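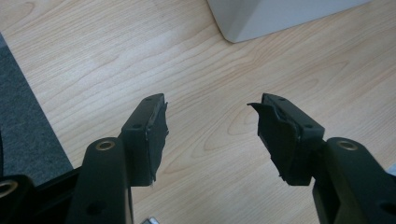 What size lidded bin for a closet shelf, sweaters mostly?
The shallow ones. Deep bins turn into a pit and you never see the bottom again.

putville_mom
ok so I cleared the hall closet, 6 shelves, and I'm swapping all the cardboard for plastic bins w/ clip lids. Looking at Girneler or Deligiannis. Budget is 70 total. Label on the front or on the lid??

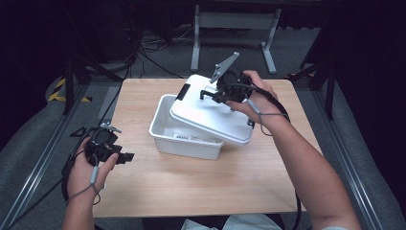

Leaning front, bc once they're stacked you can't read a lid. My sister says lid. She's wrong I think

tapeandtwine
Lid AND front. Takes 6 seconds. Also skip Deligiannis, mine cracked by July

gernance_fan
Disagree, had mine for years. Depends what you put in them, books no, sweaters fine.
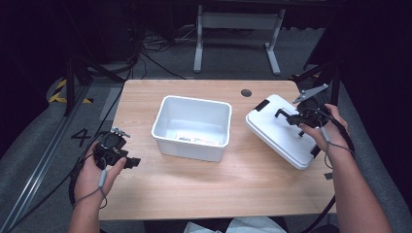 Label size matters more than where it goes. Mine were tiny and I ended up redoing the lot with a fat marker. Same problem with the little white one inside that bin — the print's too small to read, and a closet is dark. Write it big.

dagmar polák
Nobody asked about handles but get handles.

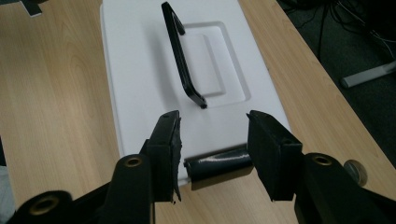 Top shelf stuff comes down over your head so you want somthing to grab. A slim black one across the lid like that is ok for carrying, I'd still keep the heavy bins low.

putville_mom
ok front labels, big marker, heavy low. Still not sold on Deligiannis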